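# Simulated rooms help home robots plan a route past open doors

21/04/2025

A robotics team at Holimach has released results from a training method that teaches indoor robots to find their way using only computer-rendered rooms. The method, called Gitiva, was tested on a wheeled robot in 42 real apartments and offices, none of which the robot had been in before. It reached the spot it was sent to in 199 of 252 trials, or 79 percent.

The same robot trained with the team's earlier method, on the same trials, reached the spot 131 times.

Rajeshwari Shenoy, who leads the work, said the gain comes mostly from how the rooms are put together. Earlier training sets used rooms that were tidy copies of real floor plans. A sofa faced a television, a table sat under a lamp, and the colors stayed within a range that a person might choose for a home. Robots trained that way did well in rooms that looked like the training set and poorly in the rest.

Gitiva builds its rooms from a stock of walls, floors, doors and furniture, and it pays little attention to taste. Floor and wall colors are drawn at random. Furniture is placed by a short list of rules: a piece must stand on the floor, it must not overlap another piece, and there must be at least one path from the starting point to every doorway. Beyond that, anything can go next to anything.

"We stopped trying to make rooms that somebody would want to live in," Shenoy said. "We wanted the robot to learn what a gap is and what a door is, whatever color they come in."

The team made 1,000 rooms for the main training run. Each room is joined to at least one other, and the doors between them can be shut, fully open or partway open. The robot's software sees each room through a simulated camera and has to pick a direction and a speed. It gets no map.

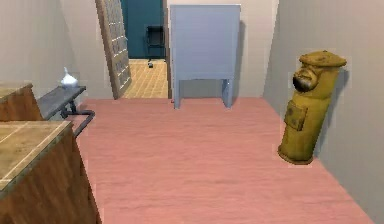 Doors turned out to be the hardest part. In the older training sets, a doorway was usually a plain gap in the wall. In real homes there is nearly always a door attached to it, and the door takes up space on one side or the other. Robots trained on plain gaps tended to treat an open door as part of the wall and give up on the room behind it. In Holimach's earlier tests, that mistake made up more than half of the failures.

The new rooms include doors that swing in either direction and stop at any angle. The room on the far side often has a different floor and different wall colors, which forces the software to work out that the space continues even when the surface changes. Shenoy said this single change accounted for a large share of the improvement. When her team trained a version of the software with all the doors removed but everything else left alone, the number of successful trials fell to 148.

A second change has to do with furniture that is raised off the floor. Tables on thin legs and cabinets with a gap underneath are a known problem for small robots, which may see clear floor and drive toward it. The team added a penalty during training for entering any space lower than the robot's own height, with a small margin on top. In the apartment trials, the robot got stuck under furniture twice. With the earlier method it got stuck 17 times.

The rooms also contain things that do not belong indoors, such as street furniture. According to Shenoy, these were put in so that the software would not depend on recognizing objects by name. A robot that steers around a chair because it knows what a chair is may have nothing to go on when it meets something new. A robot that steers around anything solid has less to learn.

## How the tests were run

The real-world trials used a single robot, a low wheeled base with one forward camera mounted at knee height. The base was supplied by Ruotsalainen, a maker of warehouse carts, and was not changed for the study apart from the camera mount. Each site got six trials for each method. In each trial the robot was given a direction and a distance to its goal -- no floor plan and no picture of the destination -- and had three minutes to get there.

A trial counted as a failure if the time ran out, if the robot touched a wall or a piece of furniture hard enough to trip its bumper, or if an operator had to step in. Light bumps below the bumper's threshold were logged but not counted. The team said it will publish those logs along with the rest.

Furniture was left where it stood at all 42 sites. Doors were set before each trial from a list drawn up in advance, so that both methods faced the same layout.

Training took 8 days on the team's own machines. Shenoy said most of that time went into rendering the rooms, and that a simpler renderer would probably cut it by a lot. The team tried one with flat colors and no shadows, and the result was a drop in performance in sites with strong sunlight. The robot slowed down or turned away at the edge of a shadow on the floor. The shadows were put back in.

## What still fails

Of the 53 failed trials, 22 involved glass. The training rooms have no full-height glass doors or mirrored closets, and the robot drove straight at both. Another 14 were timeouts in long hallways where every door looked alike and the robot went back and forth between two of them. The rest were a mix of thick rugs, loose cables and one very narrow bathroom.

The method has also been tested only at floor level. It does not handle stairs, and the software has no way of telling a step down from a dark strip of flooring. Two of the sites had sunken living rooms, and operators placed a barrier at the edge in both.

People were asked to stay out of the rooms while the robot was moving. Shenoy said moving people and pets are a separate problem and that the current software would likely treat a person as furniture. "It would go around you if you stood still," she said. "I wouldn't want to make claims past that."

A group at Elus, which builds cleaning robots for hotels, has been running its own trial of Gitiva since winter, with rooms generated to match the size of hotel rooms and corridors. That group has not released numbers. A spokesperson said the early runs were good enough to keep going, and that the main difficulty so far has been heavy self-closing doors, which the training rooms do not include.

Holimach plans to release the room generator in May, together with the full set of training rooms and the software used to score the trials. The trained software for the Ruotsalainen base will be made available to research groups on request. The company said it has no plans at present to sell a product based on the method.

The next set of rooms, now in preparation, will add glass and mirrors. Work on steps and ramps is to start after that.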